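The Drawer Has Been Emptied, Sort Of

So I finally did the junk drawer. It has been on my list for 26 months, a number I know because the list is dated and Joris likes to read it aloud at dinner.

The drawer came with the Citholm sideboard, which we bought when we moved to Lovirdale and which was supposed to hold placemats. We own no placemats. What we had was rubber bands, keys to two previous apartments, a warranty card for a toaster that died before the warranty did, and enough takeout soy sauce to float a canoe.

I gave myself 25 minutes. That was generous to me and insulting to the drawer. By the end of the afternoon I had three piles on the floor: keep, toss, and "ask Joris." He looked at the last one and moved all of it to keep, including a bag of screws he says are from the Brukitz shelf. We sold the Brukitz shelf.

Then there's the small stuff that fits no category. Toy vegetables. Party cups. Bits of tape. A striped scrap I can't bring myself to throw out, in case the rest of it shows up and wants to be reunited. I've read that you should hold each thing and decide how you feel about it. I feel nothing about a pea pod, and I kept it.

The drawer closes now. I'm told that counts. The closet is next, probably in November.

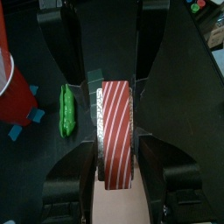 Red stripes, one pea pod, a red cup. Still undecided.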